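4.2 Placing the board and sorting the blocks

Applies to the Rekcombe shape set, April 2021 revision. 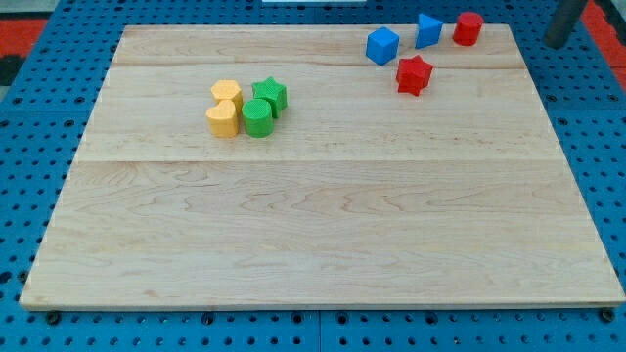
Figure 6. Blocks grouped on the maple board: yellow and green at left, blue and red at right.

1. Clear the pegboard table and wipe it with a dry cloth. Remove any pegs under the board area.
2. Lay the board flat with the seams running left to right. Press each corner in turn. If the board rocks, turn it over and repeat.
3. Set the yellow and green blocks on the left, toward the far edge. They may stand close together.
4. Set the blue and red blocks on the right, also toward the far edge. Leave a finger's width between them.
5. Keep the near half of the board free for work.

Note: Cylinders are placed upright. A cylinder on its side will roll along the grain.

Note: Color decides the group, shape does not. Stars and cylinders occur in more than one color — check both before moving a block.

CAUTION: Do not slide the board across the table. Lift it at both ends.

CAUTION: Do not soak the board. Standing water opens the seams.

For replacement blocks, see section 10.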